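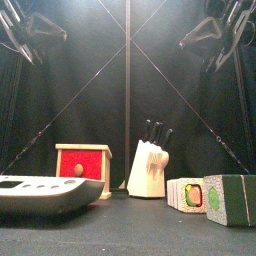 Marking out a junior soccer pitch on an open field

Last updated 2022-06-06

These steps cover a 7-a-side pitch of 45 m by 35 m, which has an area of 1,575 square metres. If you add a 2 m run-off on every side, the footprint becomes 49 m by 39 m. Check your league's rules before starting, as permitted sizes vary by age group.

Equipment

Two 60 m fibreglass tapes
String line on a reel
Eight steel pegs and a mallet
Wheel-to-wheel or spray line marker
Water-based line paint, white

Mow the field the day before and remove the clippings. Paint applied over loose grass comes away with the first mow.

Step 1: Set the baseline

Choose the touchline that runs closest to north-south. Drive a peg at corner A, measure 45 m and drive a peg at corner B. Pull the string tight between them at ground level. Keep clear of sprinkler heads.

Step 2: Square the corners

From A, measure 4 m along the string and place a temporary peg. Hold the zero end of one tape at A and the zero end of the other at the temporary peg. Bring the 3 m mark of the first tape to the 5 m mark of the second. The point where they meet gives a right angle. Extend the line from A through this point to 35 m and peg corner D. Repeat at B to find corner C.

Step 3: Check the diagonals

Measure A to C and B to D. Both should read 57.01 m. If they differ by more than 5 cm, move C and D along the far touchline and measure again. Do not correct by moving A or B.

Step 4: Halfway line and centre circle

Peg the midpoint of each touchline at 22.5 m and run a string between the pegs. The centre mark is 17.5 m along it. Loop a cord over a peg at the centre mark and walk the circle with the marker at the radius your league specifies.

Step 5: Penalty areas and goals

Find the centre of each goal line at 17.5 m. Measure outward equally in both directions for the goal posts, then for the penalty area. Square the sides of the area using the method in Step 2.

Step 6: Paint

Run the marker along the string at a steady walking pace. Lines must be the same width throughout and no wider than 12 cm. The width of the line belongs to the area it encloses, so keep the outer edge on the string.

Leave a recessed plastic plug at each corner so that the pitch can be overmarked without measuring. Lines laid in March usually need repainting every two weeks while the grass is growing.

Prepared by Océane Caron, grounds coordinator, Grivard Junior Soccer Club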